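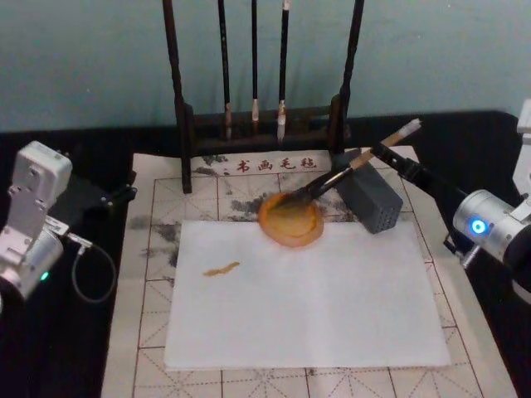
PLENLEY WORKSHOP TO SHOW ITS TWO-ARMED BRUSH PAINTER IN MARCH

Members of the Plenley shared workshop are happy to invite neighbors, friends and anybody who has ever fussed over a paintbrush to an open evening in March, when the home-built painting setup known as Frade will be put through its paces at the long table by the back wall.

Frade is a pair of robot arms that work over an ordinary practice felt, with a saucer of color and a sheet of thin paper between them. Clementina Henriques and Anselmo Rivas have spent 214 evenings on it (their families have been very patient!), and most of those went into the part you'd think was easy, dipping the brush and bringing it back to the paper without a drip.

"I figured we'd be painting plum branches by the second week," said Henriques. "We were still arguing about how deep to dip. But when you get one good stroke, oh, you want to call everybody you know."

The pair will also talk through their wiring and the gripper settings, and there will be brushes out for visitors who'd like to try a stroke by hand.

Doors open at 6:30 p.m. Admission is free, and children are welcome with a grown-up. Please ask for Anselmo Rivas at the front desk with any questions.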